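4.3 Setting up delay and strike-day notices

The Tendano passenger display takes its timetable from the depot server. Use this section when a reduced timetable is due to start on the Jotutdale line or any other route held on the server.

Before you start, check that the display firmware is dated Mar 26, 2019 or later.

1. Log in to the Trarkik console and open Timetables > Temporary.
2. Select New. Enter a name of no more than 30 characters.
3. Load the service file. The upper limit is 1000 departures per file.
4. Set the first and last day of running. Both days are included.
5. Select Check. Departures with no platform are listed in red.
6. Correct these entries, then select Publish.

Note: a published timetable replaces the normal one at 02:00. To bring it in sooner, use Force Update (section 4.5).

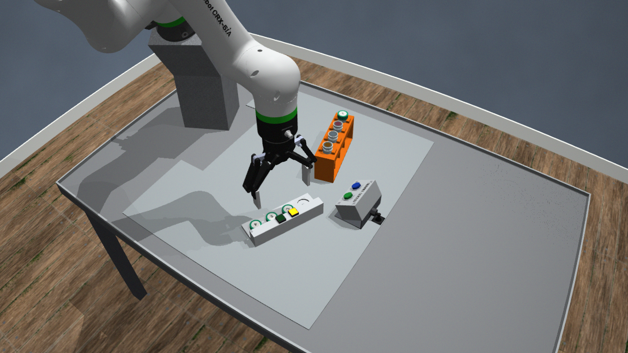
Fig. 12 CRX-5iA arm with three-fingered gripper

Rail replacement buses are entered separately — they do not appear in the service file. Open Road Services, choose the station and type the stop code. Leave the platform field blank.

Caution: do not publish while a display shows status code 67. The unit is still writing to memory and may lose its stored messages. Wait for code 0.

Scrolling text is limited to 235 characters, spaces included. Longer messages are cut without warning.

7. On Marciniak twin-sided displays, repeat step 6 for side B.
8. Print the change log and keep it with the station file.

To cancel a temporary timetable, see 4.4.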